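Simulated kitchen trials: working rules in use

By Kobina Asante
September 2024

The gallery covers the door and cupboard tasks in the Holtalis kitchen set, run in simulation before anything is tried on hardware. The entries follow the order of the working rules, which Kalevi Mäkelä and I revised after the first block of trials. Text in quotation marks is taken from the rules as issued. The full document is held by the Werna test group and is the version to cite.

Rule 1. Scene release
"No trial is run in a scene that has not been released." A released scene has a number, a named owner and a list of every movable object with its mass and friction values. The present kitchen is scene 1136. Changes to furniture, hinges or lighting need a new number, however small they are. Scene 1286 differs only in hinge damping and must not be mixed with it in one results table.

Rule 2. Start state
Doors are closed at the start unless the task sheet says otherwise. Arms start in the folded pose. The random seed is written to the log before the first step and not after it. We lost one block of 40 trials in the spring through a seed that was recorded late, and the block could not be repeated.

Rule 3. Contact limits
Contact force at the gripper is capped at the value the real arm would accept, even though the simulator allows more. A policy that opens a door by pushing through the cap is logged as a failed trial. The same applies to contact between the torso and any fixed part of the room. Both checks run at every step — sampling them at the video rate misses short impacts.

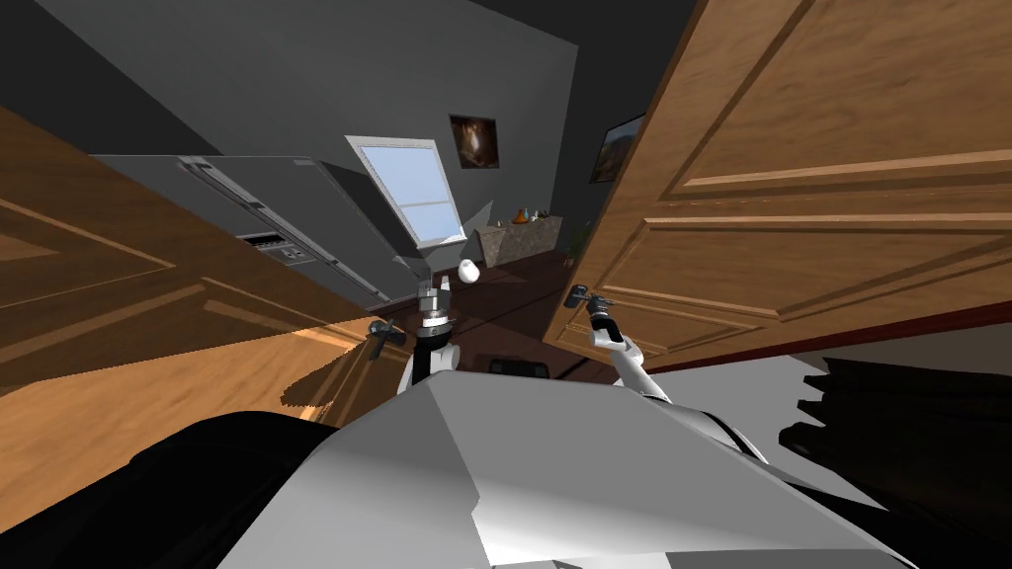
Kitchen set, both arms extended, right gripper close to the lower edge of a panelled door. View from the robot side, tilted as recorded.

Rule 4. Views kept with the trial
Every logged view is stored as rendered. Cropping, levelling and brightening are done on copies only, and the copy carries the word "edited" in its title. Dark corners stay dark. Where a reader needs to see a handle or hinge more clearly, a second view is rendered from the same step and filed next to the first.

Rule 5. Unsupported objects
A small object found away from any surface is noted by step number and checked against the contact log. The check has three possible results: held, in free motion, or placed in error. Trials in the last group are withdrawn from the count and the scene owner is told the same day. The check is done by a person. The automatic version, supplied with the Guvgate tools, gave too many false results with thin-walled items such as cups.

Rule 6. Door swing
The swept area of each door is worked out in advance and marked on the plan view. Neither arm may enter it while the door is moving, except for the gripper in use. Where two doors can overlap, the task sheet states which opens first. This rule was added at Ekwueme's request after their review of the plan drawings, and it has been the most useful of the additions.

Rule 7. Number of trials
A result may be quoted after 200 trials in one released scene with one fixed policy. Smaller sets may be shown in internal notes if the number is given beside the result. Percentages without a trial count are returned to the author.

Rule 8. Move to hardware
Passing in simulation gives permission to book the cell, and nothing further. The first hardware runs are made at reduced speed with an operator at the stop button, and the rules for the cell apply in full. Joint limits are read again from the arm controller — the values in the scene file are not accepted as proof.

Open points
The wording of Rule 5 is still under discussion for liquids and soft items. Kalevi Mäkelä holds the draft. Comments should quote the rule number and, where a trial is meant, the scene number and step.

Contact: Werna test group, simulation desk | © Werna 2024 | Back to top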